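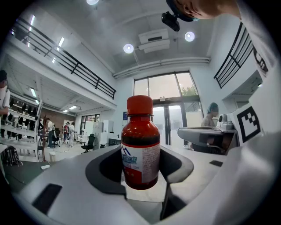 *Brown bottle, red cap, white label.*

# Husar and the accession talks: your questions

I've been writing about Husar's bid to join the Baltasard customs union for a while now, and my inbox keeps filling up with the same handful of questions. So I've put my answers in one place - write to me if yours is missing!

**Is Husar a member yet?**

No. It's a candidate, and it has been one for nine years. Candidates get to send observers to the council (they can speak, they can't vote) and that's pretty much it.

**So what's the holdup?**

Mostly Saltel. Every member has to agree before a new round of talks opens, and Saltel has said no twice over the border fishing rights. I happen to think the fishing fight is about votes at home, but that's my opinion and plenty of readers disagree with me.

**Didn't the foreign minister walk out?**

Sort of. Lempi Laitinen left the January session early, after the chair moved Husar's item to the end of the day. She was back at the table by 4 p.m. The headlines made it sound a lot more dramatic than it was - I was in the press room, and most of us were eating sandwiches.

**How long is the accession treaty?**

The draft runs to 2,655 pages with annexes. I've read almost 400 of them, and I'm not proud of which ones I skipped (sorry, veterinary certificates).

**Would people in Husar get a vote on it?**

Yes, there has to be a referendum once the text is final. No date so far.

**What about Bronosora?**

Different case! Bronosora only wants the trade deal, without the council seat, so it doesn't need everyone's signature. Itzel Pacheco, who leads its delegation, has been very clear about that, and she gets asked every single time anyway.

**Can I go and watch a session?**

You can. The public gallery holds 800 and it's hardly ever full. Bring photo ID and get there before 9 a.m. if you want a headset for the translation.

**Do you take guest posts?**

Not right now, but I do read every email. Corrections go to the top of the pile.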